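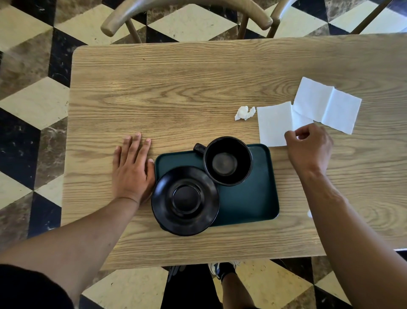
Pruvik Head Camera Kit for Task Recording

The Pruvik kit is made for teams who want to collect first-person examples of everyday work for training their robots. The person wears the camera on the head and both hands stay free. Draseo delivers it complete, with headband, battery pack and recording software.

The wide lens looks down at the work area, so the forearms, the hands and the objects stay together in view. This is useful for tasks such as clearing a café table, where one hand often holds still while the other one works.
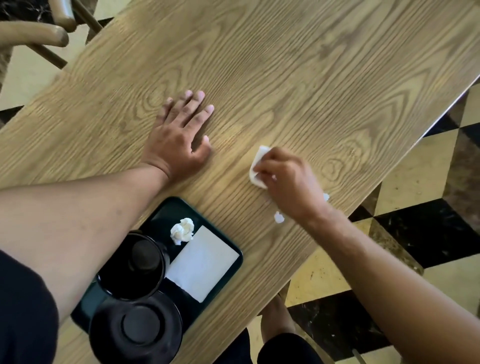 Wiping the tabletop with a folded napkin, left hand flat on the wood.

Each recording is saved as one episode. You give it a task name before you start, and you can add a short text for every step afterwards. Episodes with mistakes can be kept and marked separately, as many of our customers want them also.
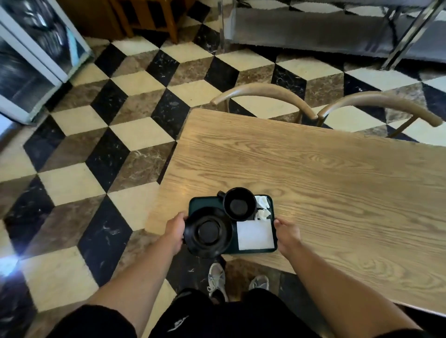
Carrying step: the tray is held with both hands at the table edge.

In the box
Camera unit with headband
Battery pack, 156 g
Charging cable
Card with space for 1000 short episodes

Battery time: 40 minutes per charge
Order number: 3009

A second battery pack can be ordered separately. The mount also fits the Daltirico helmet, but please ask us for the longer screws. Orders in Belgium are sent by our partner Claeys, who also does the repairs. No delivery on Saturday.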